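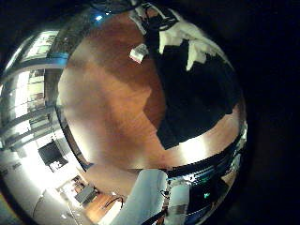 Does a very wide wrist camera need its own calibration?

Any lens this wide needs one, and you'll want to redo it whenever the camera comes off its mount. The calibration file that ships with the Plalari gets you close enough to look around, but I wouldn't grasp small things with it.

5 min read

Plalari wrist camera: my notes after trying it on two grippers

I've been putting off writing up the Plalari for ages, mostly because I kept changing my mind about it! It's a small fisheye camera that clamps on behind the gripper and gives you a round view with black all the way out to the corners. If you're used to a normal webcam-style wrist camera it takes some getting used to. Straight things aren't straight. The floor bulges at you, and window walls turn into arcs.

What you get for that is coverage. With the Steyn two-finger gripper I had both white fingers at the bottom of the view, and plenty of floor beyond them, with the cloths and the little white box I was using as a target well clear of the fingertips. My old camera would have shown me the fingers or the room, and I'd have had to pick one. I like being able to see what I'm about to bump into while I'm still lining up a grasp.

It lists at $400 with the standard bracket. The bracket is decent - four screws, a proper keyed edge so it can't go on crooked - but the one for the Allbridge gripper is sold separately, and I do think that should be in the box.

What I liked

The latency is low enough that I could teleoperate from the picture alone and not feel seasick (my first worry, given how bent everything is). Setup on a Nalcombe controller was painless. I plugged it in, picked the camera from the menu, loaded the calibration file and was moving the arm before my coffee was finished. On my older controller I had to hunt for a driver, and that ate an evening.

It weighs very little too. My arm has a payload limit I bump into all the time with the Allbridge on, and the camera didn't push me over.

What bugged me

Glare, mainly. I work over a shiny wooden floor by big windows, and the auto exposure has a hard time with it. You get a bright patch on the boards while the dark parts of the gripper go nearly solid black. You can lock the exposure by hand, and I'd do that on day one. I left it on auto for far too long, thinking it would settle down.

The other thing is your own hardware. A lens this wide sees everything you bolted on in a hurry. Cables especially! Mine loop right across one side of the view, and a big dark shape close to the lens can take a real bite out of the other. If you're training anything on these images, mask those areas out or tidy them up first. I ended up rerouting one cable down the back of the wrist with hook-and-loop straps and I'm much happier.

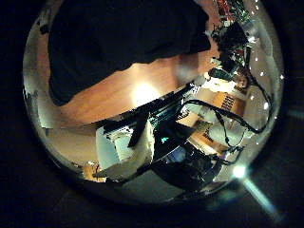 Settings I ended up with

Exposure: locked, a little darker than auto wanted. The floor reflection still blows out in the middle, but I can read the fingertips.

Resolution: the middle setting. Full resolution spends a lot of pixels on black border, and my recordings got huge.

Undistortion: off while driving, on for anything that measures. Flattening the whole circle stretches the rim into mush, so I only flatten the center.

Status light: leave it visible if your gripper has one. Having a small green light in the view has saved me from several "why isn't it closing" moments.

Steyn or Allbridge?

For this camera I'd go with the Steyn. The fingers are slim enough that you can see past them, and pale fingers are easy to pick out against a brown floor. The Allbridge grips harder and I still use it for heavier stuff, but it's a chunky thing and you lose more of the view. I ran the Steyn for 1000 open-close cycles with the camera attached and the calibration hadn't drifted enough for me to care. I haven't done the same with the Allbridge yet.

Would I buy it again? I think so, at this price. At $300 I'd have bought a second one already.

Related

Locking exposure on a Nalcombe controller
Steyn fingertips: soft pads or hard pads
Routing cables on a small arm
Allbridge gripper, first impressions

Comments

Kirsty Mowat
Same glare problem in my shop. A matte rubber mat under the work area helped a lot more than fiddling with gain did.

benchtop_dan
Does the Allbridge bracket put the camera further back? I'm trying to work out if it'll clear my force sensor.

gantrygirl
Dan, mine sits a bit further back, yes. I had to turn the sensor so the connector faced down, then it fit fine.

wristwatcher
Thanks for the undistortion tip, I've been flattening the full circle this whole time and wondering why my edges looked like soup.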